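サイト内検索
検索キーワードを入力
検索

フィンランドの卓球クラブで覚えた言葉と、覚えられなかった言葉

私はフィンランドから日本に来て、今は日本語でこのブログを書いています。日本語の文章を書くことは、私にとってまだ時間のかかる仕事です。辞書を二冊、机の上に開いて書きます。まちがいがあったら、コメントで教えてください。前の記事でも三人の方が助詞を直してくださって、とてもうれしかったです。

今日は卓球の話を書きます。けれども、卓球の技術の話ではありません。大人になってから、下手なことを長く続けるのはどんな気持ちか、という話です。

私が卓球を始めたのは、前の会社をやめた年の九月でした。その会社はReltoderという名前で、倉庫の在庫を管理するソフトを作っていました。私は画面の文章を書く係でした。「保存しました」「保存できませんでした」「もう一度お試しください」。毎日そのような短い文を直していると、夜になっても頭の中でボタンが光っているような感じがしました。体を動かしたほうがいいと、同僚のアイノ・ピトカネン(Aino Pitkänen)に言われました。彼女は自分が通っていた卓球クラブに私を連れて行きました。

クラブは古い小学校の地下にありました。天井が低くて、ロブを上げると球が配管に当たります。配管に当たった球はどちらの点になるか、という規則がこのクラブだけにあって、壁に手書きの紙がはってありました。紙には三つの場合が書いてありましたが、三つ目は字が薄くなって読めません。だから三つ目の場合が起こると、古い会員の記憶にたよることになります。古い会員の記憶は、人によって違いました。

はじめの冬

はじめの冬、私は一度も勝てませんでした。いちばんよく相手をしてくれたのはパーヴォ・ヘイノネン(Paavo Heinonen)さんで、そのときもう七十歳をこえていました。パーヴォさんは台からほとんど動きません。ラケットを前に出して、待っています。私が強く打つと、球は強く返ってきます。私が弱く打つと、球はネットのすぐそばに落ちます。私は右に走って、左に走って、汗をかいて負けました。

私は負けることがいやだったのではありません。いやだったのは、なぜ負けたのかが分からないことでした。仕事では、まちがいには番号がありました。番号を見れば、だれかが書いた説明が読めます。卓球のまちがいには番号がなくて、パーヴォさんに聞いても「うん、そうだね」と言うだけでした。

冬の終わりごろ、ガルバ・ダンラディ(Garba Danladi)さんがクラブに入りました。ガルバさんは若いころにきちんと習った人で、打ち方がとてもきれいです。彼は私のサーブを見て、ゆっくり言いました。「球を見ていませんね。相手の顔を見ています。」

その通りでした。私は打つ前に、相手がどう思っているかを見ていました。下手だと思われていないか、つまらなそうにしていないか。そのことを言われてから、私は球だけを見ようとしました。球だけを見るのは、思ったよりむずかしいです。今でも、疲れてくると顔を見てしまいます。

一人で打つ時間

クラブには、みんなが来る前に一人で練習していい時間がありました。夕方の五時から六時までです。鍵は近くの金物屋Kokkonenに預けてあって、名前をノートに書くと貸してくれます。その店の人は私の名字を毎回ちがうふうに書きました。私はそれを直さないで、そのままにしていました。

一人の時間には、サーブしか練習できません。箱から球を出して、打って、全部なくなったら拾います。打つ時間より拾う時間のほうが長いです。はじめは、拾う時間を損だと思っていました。早く拾うために網のついた道具も買いました。でも、その道具はすぐに使わなくなりました。しゃがんで一つずつ拾っているときに、さっきのサーブがどこへ行ったかが分かるからです。右の壁の下にたくさんあれば、右に行きすぎていたということです。私にとっては、それがまちがいの番号のかわりになりました。

日本に来てからは、家の近くにちょうどいいクラブがありません。区の体育館に台がありますが、予約の画面がむずかしくて、私はまだ二回しか予約に成功していません。その画面の文章を読むと、昔の仕事を思い出して直したくなります。「操作が正しくありません」と出ますが、どの操作のことなのかが書いてありません。

それでも、球にはときどき触っています。球を手に持つだけでも、地下の部屋のにおいを思い出します。 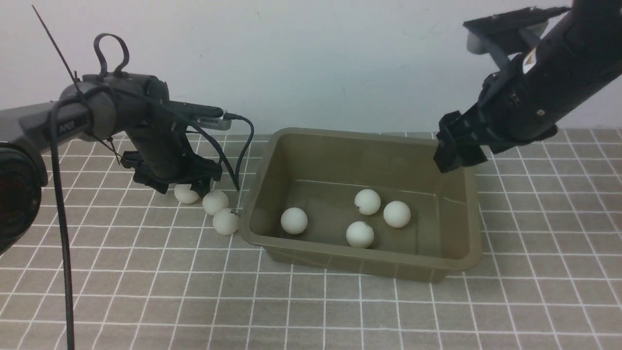 言葉のこと

卓球を続けているうちに、私はクラブの人たちの言葉を少しずつ覚えました。フィンランド語は私の母語ですから、「覚えた」というのは変に聞こえるかもしれません。しかし、どの場所にも、その場所の言葉があります。

たとえば、クラブでは台の角に当たって入った点を「おばあさんの点」と呼んでいました。理由をパーヴォさんに聞くと、昔マルヤッタ・リンドクヴィスト(Marjatta Lindqvist)さんという強い会員がいて、その人が角ばかり取ったからだそうです。そのころマルヤッタさんはまだ四十歳で、孫はいなかったそうです。では、どうしておばあさんなのか。それはパーヴォさんも知りませんでした。

それから、試合の前に必ず「床は冷たいよ」と言う習慣もありました。はじめは、本当に床のことだと思いました。地下ですから、床は冷たいのです。しばらくして、これは「負けても文句を言わないでね」という意味だと分かりました。私はこの言い方が好きで、日本の体育館でも使ってみたいです。けれども、相手の方は靴下を心配してくださるだろうと思います。

日本語を勉強するとき、私は同じことを感じます。教科書の言葉は、台の上の規則のようなものです。配管に当たった球のことは書いてありません。たとえば「いい加減」という言葉を、私は長い間、いい意味だけだと思っていました。お風呂がいい加減です、と言っていた家の方に、私は後で別の意味でも使ってしまって、しばらく変な空気になりました。どう使ったかは、恥ずかしいので書きません。

覚えられなかった言葉もあります。日本の体育館では、みなさんがサーブの前に何か短い言葉を言います。二文字か三文字だと思いますが、私の耳には毎回ちがって聞こえます。隣の台の方に聞いたら、「え、何か言ってましたか」とおっしゃいました。本人も知らないで言っているのです。これは辞書で調べることができません。

数えることについて

クラブの最後の日、つまり私が日本へ行く前の日に、ヘイッキ・ペルトネン(Heikki Peltonen)さんが私に小さいノートをくれました。ヘイッキさんは試合の結果を全部書いておく人です。そのノートには、私がクラブで負けたゲームの数が書いてありました。400でした。

勝った数は書いてありませんでした。ヘイッキさんによると、勝った数は自分で覚えているものだから、人が書く必要はないそうです。私は飛行機の中で思い出そうとしましたが、はっきり思い出せたのは三つだけでした。一つはガルバさんが熱を出していた日で、これは勝ったと言っていいか分かりません。もう一つは、相手が十歳の子どもでした。三つ目はパーヴォさんに勝った試合です。最後の点は、おばあさんの点でした。

パーヴォさんは握手をして、「うん、そうだね」と言いました。

今のこと

今は、月に二回くらい打てたらいいと思っています。先週、駅の向こうの古いスポーツ用品店で、ラケットのゴムをはりかえてもらいました。お店の方はとても親切で、前のゴムをはがしながら「これは長く使いましたね」とおっしゃいました。ほめられたのか、しかられたのか、今も考えています。代金は3000円でした。新しいゴムは球がよく飛びすぎて、私のサーブはまた全部右に行くようになりました。

もし、予約の画面のことに詳しい方がいらっしゃったら、コメント欄で教えてください。「利用者区分」のところで何を選べばいいのか、個人なのか団体なのか、一人で来て知らない人と打つ場合はどちらになるのかが分かりません。体育館の窓口でも聞きましたが、その日の方は、たぶん個人だと思うとおっしゃって、次の日の方は、団体かもしれないとおっしゃいました。

次の記事では、頼まれていたライ麦パンの種の続きを書きます。種は元気です。冷蔵庫の中でふたを押し上げていました。

シェア 3
コメント 7件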